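Posted February
By the Brevcombe evening talks desk

We use cookies to remember your settings. By staying on this page you agree. Manage choices.

Small shop, steady orders – speaker notes

START
- Hello, thanks, where the exits are. Phone off (mine too)
- Who I am: ran the packing side of a mail order tea business in Parnombridge. Loose tea, tins, gift boxes. Sold my share, still drink the stuff
- Tonight is about getting orders out the door without losing your mind or your margin
- Ask for hands – who ships from home? Who has a unit? Who wants a unit and shouldn't get one yet?

WHERE WE BEGAN
- Back bedroom. Bed frame as shelving. Labels cut with kitchen scissors
- First December: 113 orders in one weekend, and we had tape for maybe half
- Story of the drive to Brevcombe for tape, shop shut, came home with gift ribbon. Don't drag this out, it got long last time
- Point is the tea was fine. The website was fine. We ran out of tape

WHAT WENT WRONG WHEN WE GREW
- Moved into the unit too early. Rent every month, orders only some months
- Bought 3000 printed boxes because the unit price was lovely. Then changed the tin. Tin didn't fit the box. Pause here, let them groan
- Used those boxes for storing other boxes
- Lesson: plain cartons and a stamp until the product stops changing. Sticker if you hate stamps
- Atotico order sheet – show of hands, anyone still on it? We stayed on it two years after it stopped suiting us, everyone knew where the buttons were

THE BENCH
- This is the bit poeple write to me about after
- One bench, one direction. Order slip comes in at the left, parcel leaves at the right. If you're left handed flip it, fine
- Cover the top in paper. Tear off when it's filthy, put down new
- Mark out places on it. Slip, tin, filler, box, label. Tape is enough
- Heights matter more than you think. My back went in the second year, all from a bench made for someone shorter
- Don't buy the belt first! Walk the parcels across the room by hand for a season. If you're sick of walking, then look at a belt, a short one
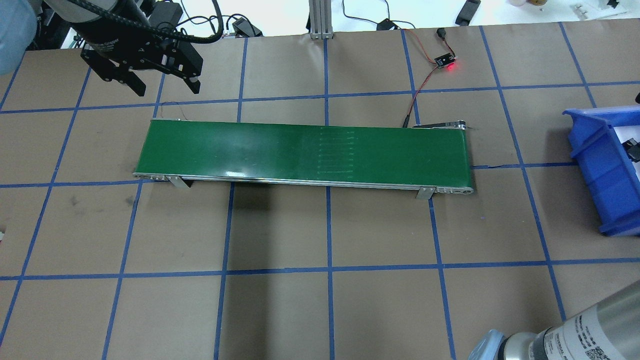

RETURNS
- Everyone hates this part so go quick
- Open them the same day. A pile of returns gets scarier the longer it sits
- 3 outcomes only: back on the shelf, seconds box, bin. Tea that's been opened is always bin
- Write the reason down in the customers own words. We had "too smoky" for months before we read them all together and changed the product page. Smoky returns dropped right off
- Refund first, argue later, or better don't argue

CARRIERS
- Gavalas wholesale order, the big one. Tell it straight, we nearly blew it
- Booked one carrier, no backup, van didn't come. Spent the afternoon on hold
- After that always two accounts open, even if the second gets a parcel a week
- Ask about pickup cutoff before you ask about price. A cheap carrier who comes at 2 pm is no use if you pack till 4
- Weigh things properly. Surcharges ate our spring

MONEY SLIDE (skip if running late)
- Cost per parcel = box + filler + label + tape + your time. Yes, your time
- People leave that last one out and think they're doing great
- Free shipping: pick the threshold from your real baskets, not from what a bigger shop does
- Raise prices in small steps, tell regulars first

QUESTIONS THAT ALWAYS COME UP
- Insurance? Get it, read the part about glass
- Hire help or not? Start with packing days only, same days each week so they can plan
- Gift notes? Handwritten till your hand hurts, then print them
- Should I get a unit? See above, probably wait

CLOSE
- Handout is by the door, packing cost sheet on the back
- Sample tins on the side table, take one home
- Chairs need stacking before 9, please grab a couple on your way out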